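Week 6: Keeping the Kasten cell honest
Notes by Imke Sperling

Wipe both fingers before you power up. Skin grease is slippery, and the gripper will blame you for it in the log as fault 10. Then jog the wrist to home and check that the fingers open evenly. If one lags, stop and fetch Rosine, who enjoys that sort of thing.

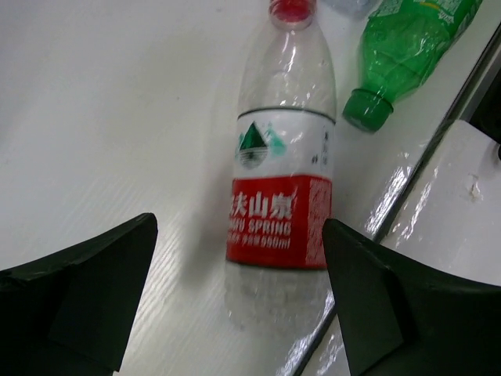 Grease the finger slides every 1000 cycles, sparingly. Last November's group used half a tube and we were cleaning it off the table until exams. Write the cycle count in the logbook, in a colour other people can read. "Heaps" is not a count.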